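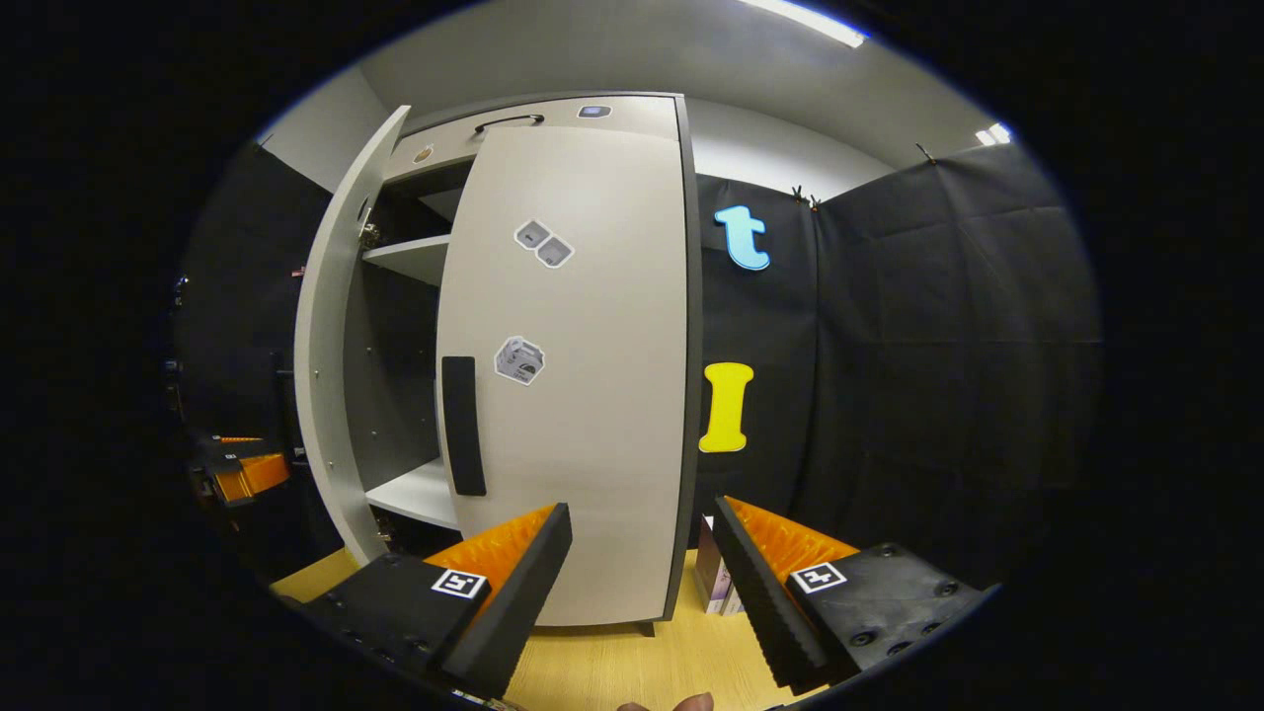

I have been threatening to sort out the tall cabinet in the back hall since we moved in, and this weekend I finally ran out of excuses. Everybody has one of these, right? The place where the light bulbs go, and the spare batteries, and the birthday candles, and the instruction book for a blender you gave away two apartments ago. Ours is the big light gray one with the long black handle, and I bought it secondhand from a very patient man named Hamish Kinnear, who helped me get it up the front steps and would only take 30 dollars for it. It still has his stickers all over it! There are little square ones on the right-hand door with gray drawings of some kind of box on them, and a round gold one up on the top compartment that I have grown weirdly fond of. Zoi says they have to go. I say the gold one stays.

So, the plan. I wanted to start from bare shelves, no cheating, no "I'll just leave that stack where it is and work around it." On Saturday morning I pulled every single thing out and put it on the living room rug, and then I had to make coffee and sit down because wow. Three tape measures. A bag of curtain hooks (we have blinds). A whole shoebox of keys that fit nothing in this apartment, and I know because I tried them, which ate up most of an hour and was kind of fun.

Then I washed the inside with warm water and a drop of dish soap. I always want to use something fancier and it never needs it. The corners at the back of the bottom shelf were the worst, a sort of gray felt had built up in there, and I went after it with an old toothbrush. If you're doing yours, leave the doors open for the afternoon before you load it up again. I put things back too soon last time and the paper towels smelled like damp cupboard until July.

Here's where I've landed on what goes where. The upper shelf gets the stuff we reach for every week – bulbs, batteries, the good scissors, tape. The lower shelf is for heavy things, so the toolbox and the iron. I'm giving the top compartment to wrapping paper and party bits, because I can only just get to it on tiptoe and we don't have that many parties.

I'm still arguing with myself about bins. Senga Sutherland, who used to live downstairs from me and has the tidiest closets I've ever seen, swears by matching ones with lids. I priced a set of 4 from Prondedard and it came to 66 dollars, and I closed the tab pretty fast. Shoeboxes are free! I might cover them with leftover wallpaper if I'm feeling crafty, but I've been feeling crafty "soon" for years – so we'll see.

About the stickers: I tried a corner of one with my fingernail and it did not want to move. My mother would use cooking oil and leave it overnight. Has anybody tried a hair dryer on a smooth door like this one? I'm a little nervous about the finish.

The curtain hooks and the blender book are in a bag by the front door, and the keys are back in their shoebox. I know, I know.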